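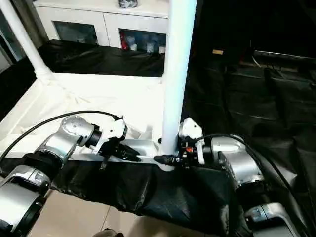 Speaker notes – Keeping Hint Systems Fair in Puzzle Adventure Games
Trudari Players' Forum, 19th March

Opening (2 minutes)
Welcome the audience and thank Rerside for the use of the hall. Mention that questions will be taken at the end.

Slide 1. The problem
Many players leave a hidden object game at the first puzzle they cannot solve. Our members reported this most often with sliding tile puzzles. Pause here. Ask who has used a skip button in the past month.

Slide 2. What we looked at
Members played 13 titles between November and the date of this talk. Each player kept a written log of every hint used. Read out the Benítez log entry on the clock tower puzzle, first paragraph only.

Slide 3. Timers
A hint that takes two minutes to recharge is accepted by most players. Longer waits lead to random clicking, and several games punish random clicking with a further delay. Do not go into the Prodano sequel unless asked – the patch has changed its timers.

Slide 4. Wording
Good hints name the room first, then the item. Show the two versions side by side and allow time for reading.

Slide 5. Recommendations
Let the player set the recharge time at the start. Keep the skip button visible. Do not remove achievements from players who use it.

Questions (nearly 20 minutes)
Repeat each question into the microphone. Printed copies of the log form are on the table by the door.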